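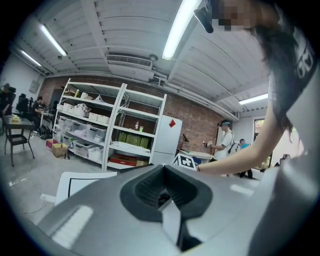
To: equipment-planning
From: Thoa Quách
Subject: Re: Hand-held grippers, second batch, and what goes in the March request

Hedvika, replies below your text. I have cut the parts we already agree on.

Hedvika Machala wrote:
> Pevholm have quoted for 16 more hand-held grippers at 406 each, finger
> pads included, marker cubes not included. Skokano can supply the cubes
> but want a drawing first. Before I put this through I need to know
> (a) whether 16 is the right number, (b) what spares you want, and
> (c) whether the room can take it or whether we must move to Prindorton.

1. Quantity

I would order 10 now and leave the other six as an option at the same price. The limit at present is charging and file transfer, and more grippers will not help with either. Ten units come to 4,060 before cubes and carriage. Please ask Pevholm to hold the quote open until the transfer machine is in place.

2. Finger pads

The pads are a wear part and should be a separate line in the budget. I want four spare sets with the first delivery. Pevholm list two pad shapes under one part number, so the order must state which one. Mixed pads in one batch caused us a week of sorting last year and I do not want to repeat it.

3. Markers

Flat cards and cubes are both still needed. Cards are cheap and we can print them here. For the cubes, Skokano should quote on a fixed face size, matt finish, with the face numbering given on the drawing. Kiều has the drawing and will send it to you direct. A glossy finish is not acceptable under tube lighting.

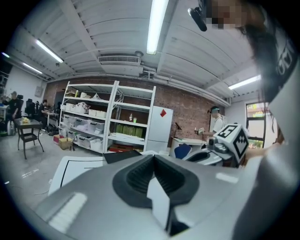 4. Room

No move to Prindorton in this budget year. The present room has ceiling air conditioning, shelving along the brick wall and desks at both sides, and the rent is already covered. What I would pay for:

- cable covers for the floor
- one more white shelving unit, same height as the present one
- a lockable charging cabinet, four shelves, vented
- labelled bins for grippers awaiting repair

Prindorton would also need its network redone, and that cost is not in your sheet.

5. Open points

Warranty: the quote says "bench use". Ask Pevholm to confirm in writing that it covers hand-held use by several operators. Delivery: I have no date from them. Carriage from Skokano is quoted per box, so combine the cubes with any reorder of cards.

If there are no objections on the list I will send you the revised sheet with the 10 plus six split.

Thoa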